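How to Clean a Flat-Panel Monitor
Posted 12/18/21 in Desk and Office

A monitor collects dust, fingerprints and the odd sneeze, and most people leave it until the marks get in the way of reading. Cleaning one takes a few minutes. The main thing is to keep harsh liquids and rough cloths away from the panel, as the coating scratches and clouds easily.

What you need
2 microfiber cloths, one for damp wiping and one for drying
Distilled water in a small spray bottle
White vinegar (optional, for greasy marks)
A soft brush for the vents

Skip paper towels. Also skip window cleaner, rubbing alcohol and anything with ammonia in it, unless the manual for your model says otherwise. I used to buy the Cindance screen wipes, but they left streaks on my matte panel and I went back to plain water.

Step 1. Turn it off
Switch the monitor off and unplug it. Let it cool if it has been on all day. Smudges are also much easier to find on a dark screen than on a bright one.

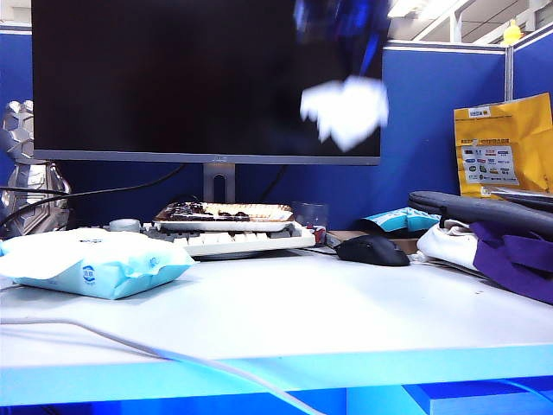
With the screen off, you have a plain black surface to check for marks.

Step 2. Dust first
Wipe the panel with a dry cloth, top to bottom, with almost no pressure. Grit that stays on the screen gets dragged around in the next step. Shake the cloth out before you go on.

Step 3. Damp wipe
Spray water on the cloth, never on the screen. Liquid that runs down the panel can get in behind the bottom edge. The cloth should feel barely damp. Go side to side in overlapping rows and hold the back of the monitor with your free hand so it doesn't tip.

For greasy spots, mix equal parts vinegar and distilled water and use that on a corner of the cloth. Hold it on the spot for a few seconds – don't scrub.

Step 4. Dry and finish
Go over the panel with the second cloth. Brush out the vents on the back, then wipe the casing and the stand. Wait until everything is fully dry before plugging back in.

How often
I do a dry dusting every 7 days and a damp wipe when I can see marks. Wash the cloths without fabric softener, which leaves a film that ends up on the screen.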